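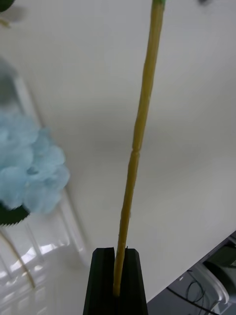
How long should the stems be for an artificial flower arrangement?
Start with the tallest stem at one and a half to 2 times the height of the vase, measured from the table, and cut everything else to suit it.

That ratio works for most vases with straight sides. For a low bowl, go shorter. For a narrow bottle, you can go a bit taller as long as the base is heavy enough to hold it up.

What you need

A vase, wire cutters, a tape measure, dry floral foam and a sheet of paper to catch the offcuts. Don't use your good scissors. Most artificial stems have wire through the middle and it will ruin the blades. Work on a clear, light-coloured surface if you have one, as green stems and leaves are much easier to see against it.

Step 1. Sort the stems

Put the big round heads, such as hydrangeas, to one side of the table. Keep long, slender stems together on the other side. Bend any flattened petals back into shape with your fingers. If a head has been squashed in storage, a little warm air from a hair dryer on low will help, but hold it well back.

Step 2. Measure before you cut

Stand the stem next to the vase and decide where the flower should sit. Add the depth it will go into the foam – 4 cm is plenty – and mark the spot with a pencil. Many stems have a node or joint partway up. Try not to cut right on it, because the plastic is often thicker there and the end comes out ragged.

If you don't want to lose the length, fold the bottom of the stem up instead. I do this with anything I might want in a taller vase later.

Step 3. Place the tall stems

Hold each stem low down, close to the end, and push it straight into the foam. Gripping it higher up makes it bow. A slight lean is fine and looks more natural than a row of upright stems. Turn the vase and check it from the back as well.

Step 4. Add the round heads

Pale blue hydrangeas fill a lot of space, so use fewer than you think. Set them low, near the rim, with a leaf or two showing underneath. Keerthana Arumugam, who taught me to do these, puts the heads at slightly different heights so they don't form a collar.

Step 5. Tidy up

Pull the leaves down over any foam you can see. Dust the arrangement every month or so with a soft, dry paintbrush. Keep it out of direct sun – blues fade first in my experience.

Updated Sep 24, 2025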